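Eating Before Endurance Events: An Interview with the Oker Institute

The Oker Institute of Sport and Nutrition has advised amateur runners and cyclists since it opened its first clinic. Its head of nutrition, Glenys Powell, met us on March 9, 2020 to discuss how much a person should eat before a long event, and when.

Mrs Powell said that most of the questions she receives concern the final evening. "People think of one enormous meal," she said. "They sit down to a plate of pasta twice the usual size, sleep badly and start the race feeling heavy. The body stores carbohydrate over a day or two, and it does so quite well from ordinary portions."

The Institute's printed guidance suggests a breakfast containing 80 grams of carbohydrate, taken three hours before the start. Porridge, toast with jam and rice are all listed. Foods high in fat are left for afterwards, as they are slow to leave the stomach.

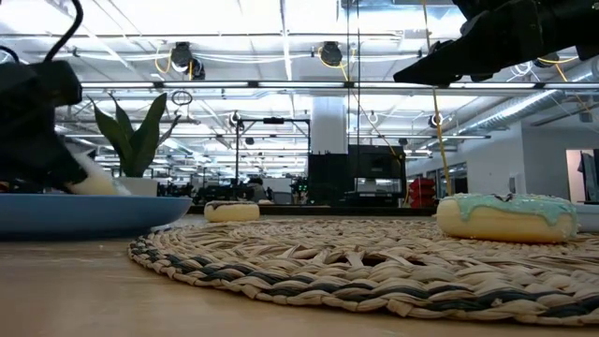 Wanting Yin took a different view, and told us that three hours was too long a gap for anyone with an early start, and that a banana and a slice of white bread an hour beforehand had served her well in two marathons. Mrs Powell accepted the point. "The timing is a guide," she said. "A smaller amount, eaten later, is perfectly sensible if it has been tried in training."

She was firmer on the subject of new foods. In July the Institute followed 21 members of the Lương cycling club through a summer tour. Those who reported stomach trouble had, in most cases, eaten something on the day which they had never eaten before a ride.
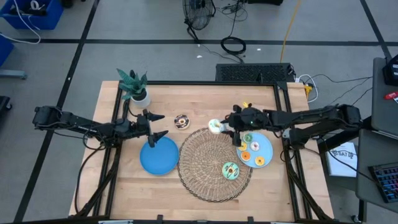
Two robot arms at a wooden table, with a blue plate.

Asked about fasted training, Mrs Powell was cautious. She does not recommend it for sessions longer than an hour, nor for anyone under medical care. "A short, easy run before breakfast does most people no harm," she said. "A hard one is another matter, and I would want to know who was doing it."

The revised guidance may be requested from the Institute's reception desk.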